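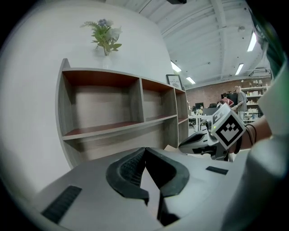 Two hand-held grippers, with a flat piece of cardboard behind.

The return of the shaving soap

For years the hard shaving soap was something you found at the back of a grandparent's bathroom cabinet. Most men had moved to foam in a can, and most women had never been offered anything else. In Peltby, where Kodevon has made soap since before the bypass was built, the shaving line was down to one afternoon a month.

It now runs every weekday. Kodevon sold 2,558 pucks of its Cinus shaving soap last year, against 622 the year before. Those are small figures next to any supermarket brand, but they were enough to bring an old milling machine back into use.

The recipe is short. Stearic acid and coconut oil make the lather, glycerine keeps it from drying on the face, and a little clay gives the razor something to slide over. The soap is milled, pressed and left on racks until it is hard. A fresh puck lathers well enough but goes soft in the dish and wears out quickly.

Part of the appeal is cost. A puck is dearer than a can on the day you buy it, and lasts a good deal longer. Daily shavers who wrote to us said theirs went on for four or five months. Several had changed over to cut down on empty cans and stayed because their necks were less sore.

It does ask for more time. Soak the brush in warm water, shake it out, then work it on the soap for half a minute. Too much water gives big bubbles that vanish before the second cheek is done. Very hard water can spoil the lather as well - a bit more soap on the brush usually helps.

Cinus comes in two versions, one scented with cedar and one plain. Anyone who reacts to perfume should start with the plain one and try it on a small patch of skin first. Rinse the brush well and stand the puck somewhere it can drain. Refills without the dish are sold at the Peltby works shop, which is closed on Sunday.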